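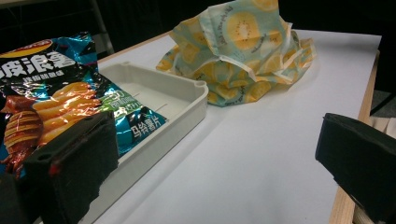 *Blaugrüne Knistertüte mit welligen Kartoffelchips.*

# Trungate Imon: ein Folienschweißgerät, das ich nicht mehr hergebe

28. März 2024

Ich hatte eine Schublade voller Clips. Bunte, graue, welche mit Feder, welche mit ausgeleiertem Scharnier, dazu Wäscheklammern und Gummiringe vom Spargel. Und trotzdem war der Reis irgendwann im Schrank verteilt, der Kaffee roch nach Schrank und der Schrank nach Kaffee. Im Dezember habe ich mir dann den Imon von Trungate bestellt, ein Tischgerät zum Verschweißen von Beuteln, und seitdem nerve ich meinen ganzen Bekanntenkreis damit. Jetzt also auch euch!

## Was man bekommt

Der Imon ist ein flacher Kasten mit Klappbügel, Stecker dran, fertig. Keine Vakuumpumpe, kein Display, keine App. Auf meiner Küchenwaage bringt er 719 Gramm auf die Anzeige, das ist schwer genug, dass er beim Zudrücken nicht wegrutscht, und leicht genug, dass ich ihn einhändig aus dem Regal ziehe. Die Schweißleiste misst 31 Zentimeter. Das klingt nach viel für eine Nudeltüte, aber die großen Haferflockenbeutel und der Fünf-Kilo-Sack Basmati passen eben auch quer drunter, und genau daran bin ich bei den kleinen Handgeräten immer gescheitert. Zweimal ansetzen heißt bei mir: in der Mitte ein Loch.

Im Karton liegen außerdem ein Ersatzband für die Heizleiste und eine Anleitung, deren deutscher Teil sich liest wie ein Gedicht (»Den Beutel glatt bitten«). Man versteht es trotzdem.

## Im Alltag

Einstecken, Regler drehen, Beutel einlegen, Bügel runter. Es klickt, ein Lämpchen geht an, und wenn es ausgeht, hält man den Bügel noch kurz unten, bis die Naht fest ist. Aufheizen muss nichts, die Leiste zieht nur beim Drücken Strom. Ich habe anfangs viel zu vorsichtig eingestellt und mich über labberige Nähte geärgert. Inzwischen gilt bei mir:

- dünne Gefrierbeutel: Stufe 2
- Nudel- und Reistüten: Stufe 3 bis 4
- Kaffee und beschichtete Snacktüten: Stufe 6, bei Falten lieber gleich noch eine zweite Naht daneben

Papiertüten gehen natürlich nicht, Mehl wandert bei mir also vorher in einen Kunststoffbeutel. Laut Hersteller schafft das Gerät Folien mit bis zu 100 Mikrometern Stärke. Nachmessen kann ich das nicht, aber der dicke Standbodenbeutel von meiner Rösterei macht keine Probleme, solange ich das Aromaventil nicht mit einklemme. (Ja, ist passiert. Einmal.)

Richtig verliebt habe ich mich in den Imon aber bei den Portionen. Ich kaufe Gewürze jetzt im großen Beutel, Kreuzkümmel vor allem, und mache daraus lauter kleine Päckchen, die ich einzeln öffne. Das letzte riecht noch so, wie Kreuzkümmel riechen soll! Auch für unterwegs ist das herrlich: Nüsse, Trockenobst, ein Häufchen Waschpulver für die Ferienwohnung, alles flach und dicht im Rucksack.

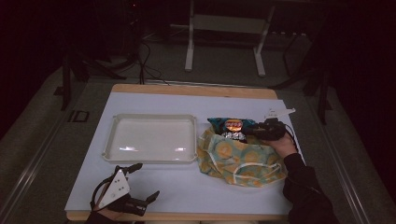
Und dann die angebrochenen Sachen vom Abend. Früher wurde die halbe Packung Chips aus Pflichtgefühl noch aufgegessen, heute kommt oben eine Naht drauf und Schluss. Nach einer Woche habe ich zum Vergleich eine verschweißte und eine geclippte Tüte aufgemacht, beide dieselbe Sorte, und der Unterschied war beim ersten Bissen klar. Die geclippte haben wir in die Suppe gebröselt, was übrigens eine gute Idee war.

## Was mich stört

Das Kabel ist zu kurz. Ich habe es neben dem Herd nur mit Verlängerung bis zur Arbeitsplatte geschafft, und eine Aufwicklung gibt es nicht, ich behelfe mir mit einem der arbeitslosen Gummiringe. Nach vielen Beuteln hintereinander wird die Leiste merklich heißer und die Folie schrumpelt. Ich lasse dann 30 Sekunden Pause zwischen zwei Nähten, danach passt es wieder. Und Krümel oder Öl im Nahtbereich mag er gar nicht: Vorher mit Küchenpapier innen durchwischen, sonst bleibt ein winziger Kanal offen, den man erst beim Draufdrücken bemerkt.

Einen Abschneider hätte ich auch gern gehabt. Beim Brodton, den ich mir zum Vergleich aus der Nachbarschaft geliehen habe, läuft ein kleines Messer auf einer Schiene mit, das ist wirklich praktisch. Dafür ist dessen Naht so schmal, dass mir zwei Reisbeutel beim Umräumen aufgegangen sind. Der Imon schweißt deutlich breiter, und da greife ich lieber zur Schere.

## Nachschub

Das Band über der Heizleiste wird irgendwann braun und muss runter. Ich habe es bisher einmal gewechselt, zwei Schrauben, fünf Minuten, Stecker vorher ziehen! Ersatz hatte der Haushaltswarenladen Selvanayagam bei uns um die Ecke in der Schublade, samt Heizdraht, und die passende Länge wurde mir gleich an der Theke zugeschnitten.

**Gesamturteil:** viereinhalb von fünf Sternen. Den halben Punkt bekommt er zurück, sobald Trungate ein längeres Kabel dranbaut. Die Clips sind bis auf drei verschenkt.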